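## Section 5: Filling, bleeding and first heat

Read this whole section before you open a valve. It covers the Oltine floor manifold with the Civbridge wall controller, as fitted in the Skiladthorpe house plans. If your house has a Barbu controller, the plumbing steps are the same and the menu steps are not. Barbu owners should use the sheet taped inside the controller lid and distrust any menu name printed here.

The brochure says the system is "self-balancing." Treat that as a hope. The manifold has a small spring valve on each loop that evens out the flow a little. It can't fix a kinked pipe, an airlock or a loop that was run far longer than the plan shows, and we have seen all of these in new houses with a signed-off heating certificate.

### 5.1 Before you start

You need:

- the square key that came with the manifold (there is only one in the box, so tie a string to it)
- a garden hose that holds pressure
- a drain hose that reaches outside or to a floor drain
- something shallow to put under the bleed valves
- old towels
- the loop map for your house
- a pencil 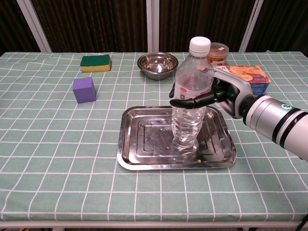
*Figure 5-1. Shallow stainless-steel tray.*

The loop map matters more than the rest of the list. It should name the room served by each of the 11 loops. If your builder handed over a map with loop numbers and no rooms, send it back. You can work the rooms out yourself by heating one loop at a time, but that takes most of a weekend and you paid somebody else to do it.

Check the map against the house as far as you can. Walk from room to room and ask whether the drawing could be right. A loop that claims to serve the pantry and the far bedroom was probably drawn before a wall got moved.

> **CAUTION:** Do not heat a new concrete floor until the builder has told you in writing that it is ready. "It feels dry" is no test of a slab. Heating it early can crack it, and the floor warranty will not cover you.

> **CAUTION:** Turn off power to the boiler and the circulation pump at the breaker. Turning the wall controller to OFF does not cut power to the pump.

### 5.2 Filling the loops

Fill one loop at a time. You will hear that all of them can be filled together if the water pressure is good. The water takes the easiest path, the short loops fill, and the long ones keep their air. You then find out in November.

1. Close the boiler isolation valves on both sides of the manifold.
2. Close every loop valve, top and bottom rail. Turn clockwise until snug. Don't lean on the key.
3. Connect the garden hose to the fill port on the top rail.
4. Connect the drain hose to the drain port on the bottom rail and lead the other end to a place where you can watch the water come out.
5. Open loop 1, top and bottom.
6. Open the drain port, then the fill port, then the faucet. Go slowly.
7. Let the water run until it comes out clear and steady with no spitting. After that, keep it running a while longer. The first steady stretch is often followed by one more slug of air.
8. Close loop 1 on the bottom rail, then on the top.
9. Put a pencil tick beside loop 1 on the map.
10. Repeat for each loop in turn.

**Note:** If a loop never runs clear, stop there and look at it. Cloudy water that stays cloudy can mean dirt in the pipe. No flow at all means a closed valve, a kink or a pipe that was never connected. Check the valve first. Then call the installer, and don't accept "it will work itself out once it's warm."

When the last loop is ticked, close the drain port, let the gauge rise to the green band and shut the faucet. Close the fill port and take off the hoses. Water will come out of both of them.

### 5.3 The pressure hold

Write down the gauge reading in pencil on the map and leave the system alone for 90 minutes. Don't run the pump. Don't top it up.

Read the gauge again at the end. A small drop early on can be the water settling to room temperature, especially when it came from a cold well. A drop that goes on is a leak. Dry every fitting on the manifold with a towel and look for the one that gets wet again.

If the manifold stays dry and the needle still falls, the leak is somewhere you can't see. Isolate the loops one by one and repeat the hold until you know which loop it is. Leave the floor covering alone until you do.

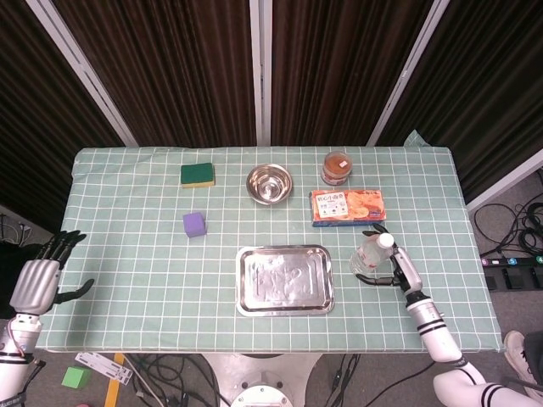

Some installers will say the pressure hold was already done with air before the floor was poured. Maybe it was. Ask for the record, which should show a start reading, an end reading and the loop numbers. A gauge that reads fine on the day of handover shows only what the pressure was that day — the slab, the baseboard crew and the kitchen fitters all came along after the air test, and some of them had drills.

### 5.4 Bleeding

The two automatic vents at the ends of the rails are supposed to make this step needless. They do help. They also stick, and a stuck vent looks exactly like a working one.

1. Open all loop valves fully.
2. Open the boiler isolation valves.
3. Restore power to the pump only. Leave the boiler off.
4. In the Civbridge controller, go to **Service > Pump > Manual** and pick speed 2.
5. Listen at the manifold. Gurgling is air. A steady hum is fine.
6. Stop the pump. Open the manual bleed screw on the top rail a quarter turn, wait for solid water and close it.
7. Do the same on the bottom rail.
8. Check the gauge and top up if it has left the green band.
9. Repeat from step 3 until the gurgling is gone.

> **CAUTION:** Never bleed with the pump running. It can pull air in through the open screw, and you will be at it all evening.

**Note:** The controller has a feature called Smart Purge. It runs the pump in bursts and then shows a green check mark. The check mark means that the program reached its end. It has no way of measuring air.

### 5.5 First heat

Restore power to the boiler. Set the supply water to the lowest figure the controller allows and leave it there for the first day. Raise it by no more than 5 degrees a day until you reach the setting on your design sheet. The menu offers a "Fast Start" that skips all this. On a wood floor, leave Fast Start alone, whatever the flooring salesman told you.

While the floor warms up:

- Put your hand on the return pipe of each loop. They should get warm in some sensible order, short loops first.
- Mark any loop that stays cold on the map.
- Don't judge the room by air temperature yet. A slab is slow, and turning up the thermostat won't hurry it.
- Keep thick rugs off the floor until every loop has been checked.

A loop that stays cold while the rest are warm usually has air in it. Close all the others, run the pump at the higher speed for a few minutes, then open them again. If the loop is still cold after two tries, go back to 5.2 and flush that loop alone.

### 5.6 Balancing by hand

The flow glasses on the top rail show the flow in each loop. They are good for comparing one loop with another. As meters they are poor, so don't argue with anyone over small differences.

Set the longest loop fully open. Turn the shorter ones down in small steps until the rooms feel right, and wait a full day between changes. Write each setting on the map. If somebody later "tunes" the manifold for you, ask them to write down what they changed and keep the old figures too.

Check the gauge once a month through the first winter, and again in March before you shut the heat down. A system that needs topping up every month has a leak, no matter how small the amount looks.

Go to Section 6 for controller schedules.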